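Notes on the Tredari cooking slate

Tredari has moved its food programming under one label, Jerkbridge, which until now only made studio inserts for other producers. The first order is 28 half-hour episodes, split into two blocks. The label keeps format rights. Tredari keeps the first broadcast window and the clip library.

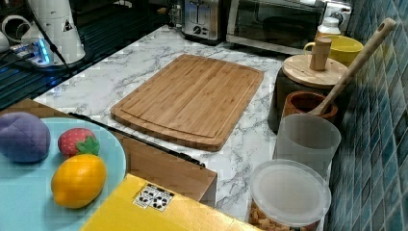
What changes for viewers

Very little before fall. The evening show stays in its slot, and the old episodes remain on the Drovberg app. Jerkbridge will re-encode all 800 of them with new captions, working from the tape masters where those survive.

My one complaint is the running time. A 28-minute episode with 9 minutes of recap leaves too little cooking. I would cut the recap and keep the prep.
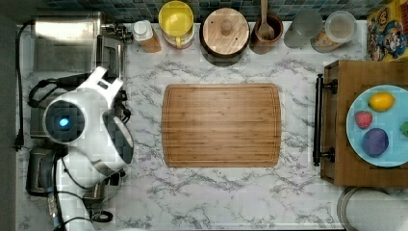

Drovberg, April

The second block goes to Tilahun, a smaller shop with a crew of 20. Their last series used fixed sound levels and no music bed, and I hope that carries over.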